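4.2 Garment presentation and the folding surface

The folding trials reported in this section used short-sleeved T-shirts only. Trousers and towels are treated in Section 5. Each shirt was presented on a plain white table in one of two starting states, flat or gathered. In the flat state the body of the shirt is extended and the hem is squared before folding begins. In the gathered state the shirt is dropped from the hand and left as it falls. Ea Kragh's earlier notes on the Pargate laundry set treat the two states as one condition, and we depart from her practice here. The amount of smoothing required before the first fold differs so much between them that a pooled folding time has little meaning.

Even in the flat state the shoulder region seldom lies as smooth as the body. The neckband is stiffer than the surrounding knit and holds a curve, and the cloth next to it gathers into soft folds. Dark shirts make these folds harder to judge, as the shading inside a crease is close to the shade of the cloth itself.

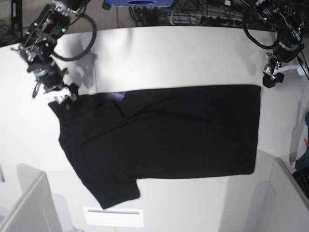

Figure 3a. Black short-sleeved T-shirt spread on the white table, hem nearly straight, fabric bunched toward the shoulders and neckline.

We define the hem line as the straight segment that best fits the bottom edge of the shirt, and the shoulder line as the segment joining the outer ends of the two sleeve seams. Where a sleeve is tucked under the body, the shoulder line is taken from the visible seam and the neckband alone. The fold axis runs perpendicular to the hem line through its midpoint. Under this definition a shirt may be folded correctly at any angle to the table, and no credit is given for lining it up with the table edge.

Surroundings were kept plain for the same reason as the tabletop. A patterned wall or a colored cloth behind the work makes the outline of a raised sleeve difficult to trace, particularly in the half-folded state when part of the garment stands clear of the surface.
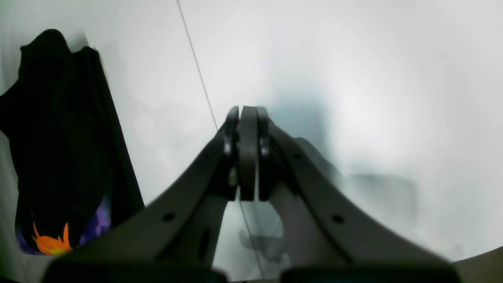
Figure 3b. Pale wall behind the work area, brighter toward the upper right.

Table finish also affects the fold. On a smooth top the whole shirt tends to travel when one corner is drawn across, and the far hem loses its alignment. A felt cover reduces travel but holds the lower layer so firmly that wrinkles cannot be drawn out from above. We tested the Yeom felt cover in July and did not adopt it.

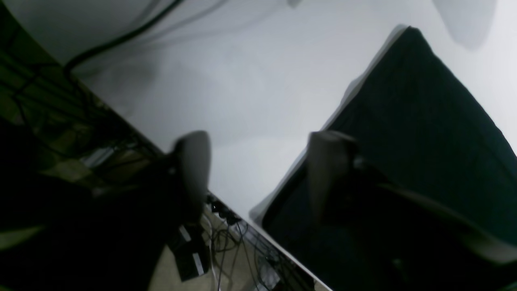
Should a shirt be smoothed again between the first and second folds?
Smoothing at that point is useful only when the upper layer has shifted against the lower one; otherwise it tends to open the first fold.

Fold quality was scored from 0 to 1000, following the Weltance scale, with deductions for hem offset, exposed sleeve and trapped creases. The set contains 301 presentations drawn from 14 shirts. Printed shirts were retained. A print stiffens the cloth beneath it and resists a sharp crease, so a fold axis that crosses the print usually leaves a rounded edge.

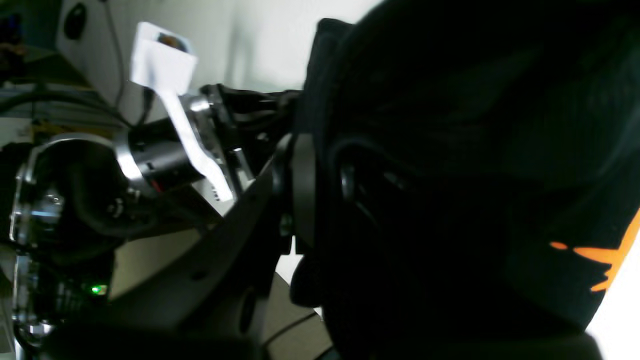 For this reason the crease deduction is measured on unprinted cloth wherever enough of it remains along the fold. Where it does not, the deduction is halved and the presentation is marked in the score table. Sleeve exposure is measured from the finished outer edge of the folded packet, with the print ignored.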